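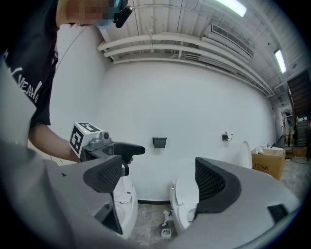
Quick one, it's nearly midnight and I want this written down before I forget the numbers.

Bathroom set for Killier is done. 1,976 episodes kept. We were aiming for 3,000 and gave up on that in February when Hélder ran the trajectory check and threw out a big pile of them. Mostly tracking dropouts. The gripper goes down into a bowl, the markers get hidden from the other camera, pose jumps, episode dead. Nothing clever to do about it except go slower and keep the wrist up, and going slower makes the demos worse in a different way (policy learns to dawdle).

For anyone new, no robot in the room when we collect. People hold the grippers and do the task with their own arms, and the policy trains on the camera views plus gripper pose and opening. Robot only shows up at test time. Cheap, fast, hard on the forearms.

So the question I cared about. Is it better to have lots of demos on one toilet or fewer spread over several? Same total. I trained Kinum both ways, five seeds each, same everything else. Task was lower the lid, let go, back off. Simple on paper.

One-toilet version looks great on its own toilet. Lovely. Move it to a different shape and it closes on air, pretty much every time, an inch or so off where the rim should be. The mixed version is a little worse on the first toilet and a lot better on the others. Not suprising I guess, but I wanted to see how big the gap was, and it's bigger than the gap we got from doubling the data. Doubling the data on one toilet did almost nothing after the first 200 demos. That's a lot of evenings we could have spent on something else.

Caveat, a big one. All of it is one room. Same white wall, same floor. I have no idea yet what happens in a real bathroom, with a bath mat and a window.

The two-handed episodes are the fun ones. Also the ones that break most.

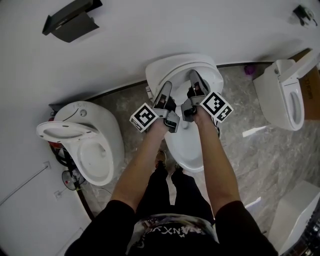

Neusa Honorato wrote back on the draft that the seed spread on the two-handed task is so wide I shouldn't be quoting a mean at all, just plot every run and let people look. She also wants to know if the left and right grippers were time-synced the same way in both halves of the data. Fair. They weren't. We changed the sync halfway and I didnt split the results by it. Rerunning now, will take a couple nights.

My guess is it matters. When I watch the rollouts the right hand gets there early and waits, and the left comes in late and bumps the bowl. Could be sync, could be that everyone on the team is right-handed and we all demo like that. Glória is the one who noticed the second thing. No clean way to seperate the two with what we have.

Other stuff I'd change:

Shorter episodes. We let people do the approach from way back and it's just walking. Cut it.

One person per session. Styles are so different I can pick out Sérgio from the gripper width curve alone, he opens all the way every single time.

Write down who collected what. We did this from week two. Should have been week one.
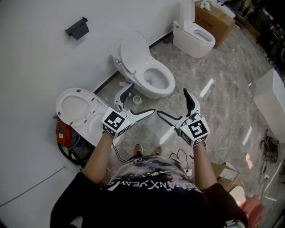

Both tips facing each other before you start, by the way, is the other rule I'd bring in from day one. A fixed start pose. We had people begin from wherever their hands happened to be, and the policy spends its first second hunting. Tried it on a small batch with a set start and the hunting went away. Small batch though, I wouldn't put it in a paper.

Plots when the rerun finishes. Simão has the code and is cleaning up the loader, ask him and not me, I only broke it. After that the whole kit goes in the van to Jallby, where Solheim is lending us a real bathroom with a door and everything. If the one-room thing bites us we'll know pretty fast.

Ok, bed.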